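News from the shared workshop: the Gritar grippers are on the table

Many members have asked how the Gritar project is going, so in April we give it a little more space than usual.

For those who joined recently: Gritar is our pair of grippers that you hold in your hands, one for the left and one for the right. Renu Agarwal started it at home, in her kitchen, and moved it to the workshop when the kitchen became too small. A person does a simple job with the grippers, we record the movement, and later our small arm, Mirora, will try to repeat it. Mirora is not yet ready for this, but her shoulder joint is finally without play.

The fingers are now in version 5. Version 4 was nice to look at, but it was too soft at the tip and it bent when you pressed on something thin. Renu printed the new ones with thicker walls, and they needed some 63 hours on the old printer, failed prints included. She asks me to say thank you to everybody who waited for the machine with patience.

The cables are still our weak point. We lost a whole evening to one bad connector, which worked well on the bench and stopped each time when somebody lifted the arm. Melnychuk, the electronics shop behind the station, gave us a softer cable to try. If you have experience with strain relief on small moving parts, please speak with us.

At present we practice with the tray and the rack with pegs. The work is slow, and your wrists learn it before your head does. Please do not move the tray between two recordings, even to wipe the table.

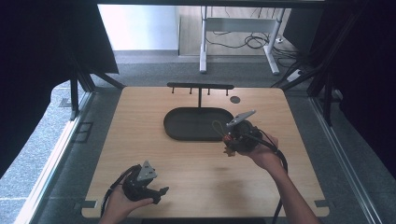
What we need next

A second person for the recordings, left-handed if possible. Two hours in the evening are enough, and we show you everything. We also look for short M3 screws and a small cable drum. The shared budget still has 312 for the project, and we would like to keep it for the motors.

Please write your name on the Usell sheet next to the door, or come to us after 5.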